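Applies to small square desktop containers, open at the top, with a printed front. Read the whole page before cutting the sheet.

## Laying out a gridded work surface

A printed grid makes it easier to set a container square to the table and to return it to the same spot later. The method below was written for the Tundmont bench but suits any flat table with a straight edge.

### Materials

- One sheet of white paper with a light gray grid, large enough to cover most of the tabletop
- Low-tack tape
- Steel ruler, 300 mm
- Soft pencil
- Dry cloth

### Covering the table

1. Wipe the tabletop and let it dry.
2. Unroll the sheet face down and leave it overnight under flat weights. A sheet that still curls will lift at the corners.
3. Turn it over and align one long side with the table edge. Check the gap with the ruler at both ends.
4. Tape one corner, smooth the paper diagonally, then tape the opposite corner. Tape the remaining two last.
5. Press out any ridges with the cloth. Do not rub the printed side hard, as some inks smear.

### Placing the container

1. Find the middle of the sheet by counting grid lines from each side. Mark it lightly in pencil.
2. Set the container over the mark, open side up.
3. Line up the front face with the nearest grid line. On containers with rounded corners, sight along the flat part of the wall and ignore the curve.
4. Clear everything else from the sheet before reaching in from either side.

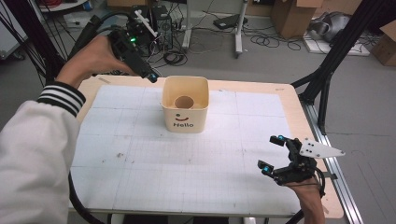
*Cream container with the "Hello" front, set in the middle of the gridded sheet.*

### Care of the sheet

Gray smudges do not affect alignment as long as the lines can still be read. Remove pencil marks with a white eraser. Replace the sheet when it tears at a taped corner or when the grid has worn away near the center. A sheet in daily use lasts up to 52 days.

Store spare sheets rolled, printed side in.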